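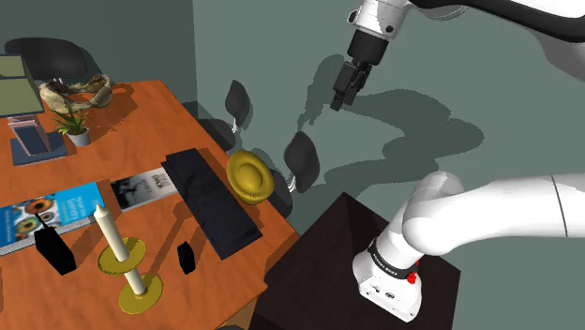 ## Hidton Footbridge Working Group – Minutes, March

**Chair:** Tane Bright
**Also represented:** Sivmont (survey), Bilgin (drainage)
**Meeting opened:** 6:30 pm

### 1. Previous minutes
Accepted with one correction. Item 4 should read "north abutment".

### 2. Survey report
Sivmont presented the deck survey. Of the 970 boards inspected, 71 show decay at the fixings. Most are on the upstream side, where the gutter overflows. The handrail posts are sound. Two bearings at the north end need cleaning before they can be graded.

### 3. Drainage
Bilgin proposed a wider gutter with outlets at closer spacing. T. Bright asked if the existing brackets could be kept. Bilgin will check the load figures – the drawings on file do not give a bracket rating.

### 4. Board replacement
Agreed to replace all decayed boards in a single closure. Sustitbridge quoted a lead time of roughly 50 days for treated lumber. Screws to be stainless. The group did not settle on a surface finish; grit strip and grooved board both remain open.

### 5. Actions
- Sivmont: issue marked-up deck plan.
- Bilgin: bracket loads and revised outlet layout.
- T. Bright: request closure permit, confirm detour signs with the town.

### 6. Other business
Request for a bike ramp at the south steps deferred.

Meeting closed 7:45 pm.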